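Who Still Eats Together? A Report on Shared Meals in Merrick Hall

Why I picked this

I grew up in a house where dinner was at six and you had better be sitting down for it. Then I moved into Merrick Hall and found myself eating cereal over the sink at ten at night, and so was everyone else on my floor! So when our class was told to choose a habit and study it, I knew right away what mine would be. Bilal Twal, my project partner, grew up with huge family lunches and was even more bothered by the sink thing than I was.

How we did it

We wrote a short survey with 13 questions (it started out much longer, and Ms. Ruiz-Ortega made us cut it) and left paper copies in the laundry room and by the mailboxes. We put out 122 and got 100 back, a lot more than we expected. Bilal typed all the answers into a spreadsheet while I did longer talks with people who said they'd be up for it. I also kept a food diary for the month of July, mostly to see how bad my own habits were. They were pretty bad.
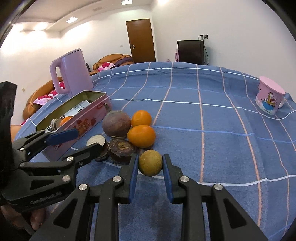
What people told us

Nearly 50 of the people who answered said they'd eaten dinner alone the night before. When we asked why, the biggest reason was schedules. Labs run late, shifts at Gotel start early, and by the time you find out who's free you've already had toast. The second reason surprised me. Lots of people said they didn't want to be the one who asks. One girl on the third floor told me she cooks enough for four every time, out of habit from home, and then freezes it instead of knocking on a door.

People who did eat together almost always had a fixed time. It didn't have to be fancy or even every week. The group down the hall does soup before the Proterum study session, same pot, same hour, and they've kept it going since fall. 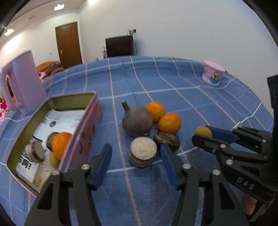
Lucinda Ruiz-Ortega asked us in her comments whether the kind of food matters, and I think it does, but in a different way than I guessed. I figured a real hot meal would pull people in the most. What people talked about most warmly was the stuff you can pick at while you chat, a stack of cookies, a jug of something, a few things spread out over a big checked tablecloth so everyone can reach. Bilal's theory is that a plated dinner feels like you owe somebody a dinner back. A cookie doesn't. I'd like to test that if we get to do a second round, maybe with the Brirkine House people, who have a much bigger kitchen than ours.

What I'd change

Our survey only asked about dinner, and a bunch of people wrote in the margins that breakfast was their social meal. I also wish we'd asked what year everyone was in. Bilal wants to add a question about roommates, and I've told him he can have it if he does the typing again.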